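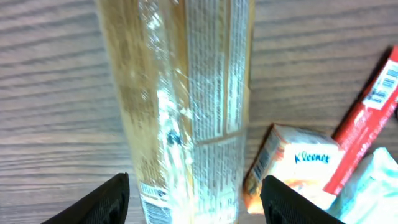 The loaf weighed 752 grams on the kitchen scale. The declared weight was 750. Pirjo Lindqvist entered the difference in the tolerance column and initialled it.

She had worked in labelling at Cisell for most of her adult life and now did checks at home, by arrangement, on the table by the window. The arrangement was that goods came on Thursday and reports went back before the weekend. The table had a streaked grey-brown top on which crumbs were hard to see, so she wiped it before each item and again after.

Her method was fixed. Seal first, then barcode, then panel. A panel was read from the top left, column by column, with a ruler laid under the line. She did not read for meaning. Reading for meaning caused the eye to supply what ought to be there.

In the third column she stopped. Wheat flour, water, yeast, rapeseed oil, salt, Hilkka.

She moved the ruler down, moved it back and read the line again. The word was set in the same type as the others, at the same size, followed by a full stop. It was not in bold, so it had not been declared as an allergen.

She telephoned the bakery at Berkby. Jordan Horrocks answered on the tenth ring.

"Who sets your panels?" she asked.

"Clesach print them. We send the text."

"Who sends the text?"

A door closed at his end. "Eero did. Eero Riihimäki. He finished in March."

"Is there an ingredient called Hilkka?"

"No," he said, and after a time, "There was a Hilkka Laaksonen on the night shift. She looked after the starter. She had it going before any of us came."

"It isn't listed as a starter."

"No. Well. She died in the winter."

Pirjo wrote down the date of the call and the time, 4.10. She asked how many had been printed. He said the run was 1,457 and that 300 were still on the roll. The rest had gone out to the shops in Kallio, and most would have been eaten.

"Has anyone complained?"

"You're the first to ring."

The form had a box for errors and a box for remarks. An error meant a recall notice, a reprint and a letter to Clesach. A remark was filed. Under the regulations, ingredients were to be given in descending order of weight, and she considered whether the order was correct. Salt was 1.1 per cent. Anything listed after it had to be less than that.

She took a tissue from the packet beside the loaf and cleaned her glasses. Then she went through the nutrition table, where the figures for fat and fibre were in the right places, and scanned the barcode, which read at the first attempt.

Under remarks she wrote: Third column, final entry. Order of weight not verified. She signed it, cut the loaf and put two slices in the toaster.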